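Looking After Your Home: Section 2, Clearing and Checking Gutters and Downpipes

Wistirton Householder's Guide, spring revision
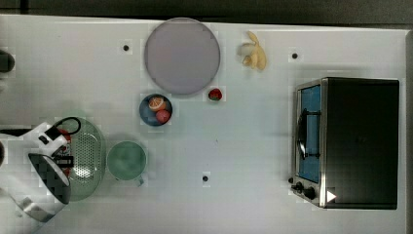

Before you begin

Gutters are easy to forget, and we do understand why. They sit up there out of sight, doing their job without any fuss, and most of us only give them a thought when water starts coming over the front edge and running down the wall by the kitchen window. By then the leaves have usually been sitting there for a good long while. A morning's work twice a year, once when the trees are bare and again in late spring, will keep most houses in Wistirton and Lenby in good order.

This section covers ordinary plastic and metal gutters on houses of one or two storeys. If your house has the old lead-lined gutters hidden behind a parapet, as many of the terraces along the Lenby side do, please turn to Section 5 instead. Those gutters want quite different handling, and the brackets and clips mentioned here won't be any use to you.

What you will need

A ladder with a stand-off, long enough to reach well above the gutter line
A second person to stay at the bottom
Thick gloves (old leather ones are lovely for this)
A gutter scoop or a small plastic trowel
A bucket with a hook for the ladder
A garden hose
A soft brush
A tub of gutter lubricant or a little silicone spray
A spirit level and a length of string

CAUTION: Do not lean a ladder on the gutter itself. Plastic gutters will flex and slide under the weight, and metal ones dent. Rest the stand-off against the wall.

CAUTION: Leave the job for another day if it is windy or icy, or if there is an overhead cable anywhere near where you would be working.

2.1 Setting up the ladder

1. Walk round the house first, with a cup of tea if you like, and look up. Make a note of any sagging stretches, any green or dark streaks on the wall, and any joints with drips hanging from them.

2. Choose firm, level ground for the ladder. Paving is best. On a lawn, stand the feet on a wide board.

3. Set the ladder so that for every four measures up it stands one measure out from the wall.

4. Fit the stand-off and check that both pads are touching solid wall, clear of any window.

5. Ask your helper to stand at the foot and stay there while you climb.

Note: Please don't be tempted to stretch sideways for that last handful of leaves. Keep your belt buckle between the two uprights, and come down and move the ladder as often as you need to. It is tedious, we know, and it does make the job longer, but it is the part of the work we feel most strongly about.

2.2 Clearing the gutter

1. Start beside the downpipe and work away from it. If you work towards it you will push everything down the hole.

2. Stuff a rag into the top of the downpipe. Tie a bit of bright string to the rag and let it hang over the edge, so that you can't forget it is there.

3. Lift out the loose leaves and twigs by hand and drop them in the bucket.

4. Scoop out the dark sludge underneath. There is often a fair bit of grit in it on tiled roofs, washed down from the tiles over the years. A little is to be expected. If you find a lot of it, or pieces of tile or slate, have the roof looked at.

5. Brush the gutter through, taking care round the rubber seals at the joints.

6. Take out the rag.

7. Run the hose from the far end, gently at first, and watch the water make its way to the downpipe.

Note: What comes out of a gutter makes very good compost once it has been mixed with drier stuff. Marisol Ayala, who helped us with the first version of this guide, puts hers straight round the rhubarb.

2.3 Checking the fall

A gutter needs a gentle slope towards the downpipe. If water stands in the middle of a run after you have hosed it, the slope has been lost somewhere, usually through a cracked or slipped bracket.

1. Fix the string to the bracket at the high end and pull it tight to the bracket at the outlet.

2. Look along it. Every bracket in between should just meet the string.

3. Where a bracket sits below the line, unclip the gutter there, loosen the screws, raise the bracket to meet the string and tighten up again.

4. If the screws turn without biting, the fascia board behind may be rotten. Press it with a thumb. Soft timber should be replaced before you do anything else, and that is a job for a joiner.

5. Clip the gutter back and run the hose again.

Note: McKinnon brackets come with a 50 mm screw, and the Gokmont ones with a 39 mm screw. Keep them in separate pots, please. The longer screw will go through a thin fascia and out of the back of it.

2.4 Dripping joints

1. Mark the joint with chalk while it is still dripping.

2. Let it dry, then squeeze the front edge of the gutter inwards and ease it out of the union clip.

3. Wipe the rubber seal and look for splits or flat patches. Replace it if you find any. Seals are sold by the shape of the gutter as well as the width, so take the old one with you to the shop.

4. Smear a little lubricant on the seal and snap the gutter back in, back edge first.

5. Leave the small gap that is marked inside the union. Plastic grows in warm weather, and a gutter pushed up tight in February will creak and bow on the first sunny afternoon.

2.5 Blocked downpipes

1. If the hose water backs up at the outlet, go to the bottom of the pipe and clear the gully or shoe by hand.

2. Try the hose again from the top, a little harder this time.

3. If it still won't shift, feed drain rods up from the bottom, turning them clockwise all the while so that they don't unscrew inside the pipe.

4. A blockage at the swan neck, where the pipe bends in under the eaves, is best dealt with by taking the bends off. They are normally only pushed together.

5. Once it runs clear, fit a wire balloon in the outlet. Clean the balloon each time you do the gutters.

CAUTION: Never poke a metal rod down a cast iron pipe with any force. Old iron can be brittle, and a cracked length is heavy when it comes away.

Spare parts for all the fittings named in this section are listed in the back pages, with the union clip and seal together under part 751.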